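Plalleck Documentary Interview Kit
Product code 378

For the recording of filmed interviews in feature and music documentaries

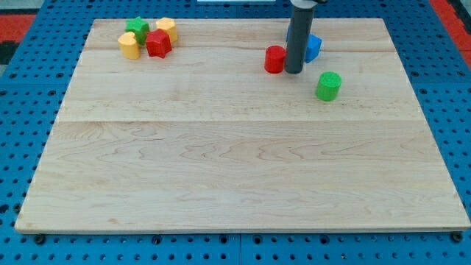 One sound recordist who hired the kit in August remarked that the two lapel microphones stayed silent under heavy stage clothing, and that the performer soon stopped noticing them.

The Plalleck Interview Kit is supplied by Indilier to production companies, film schools and broadcasters. It is intended for long conversations with musicians and other performers, in dressing rooms, at home or while travelling, where a full crew would be unwelcome.

Contents
2 lapel microphones with transmitters
Dual receiver
Field recorder with shoulder case
Closed headphones
Mains charger and spare batteries

The recorder stores up to 627 minutes of sound at its standard setting. Recordings carry timecode and may be matched to pictures from any camera that accepts it. The kit was used throughout the filming of Kusuma, a concert documentary produced by Drolero.

Purchase and hire
The purchase price is £2,000, excluding VAT. Weekly hire is available to account holders. Students must provide a letter from their place of study.

Orders are sent out on working days. Hired equipment must be returned in its case with all cables. Missing items will be charged at the current list price.

Page last revised: Sunday, April 15, 2018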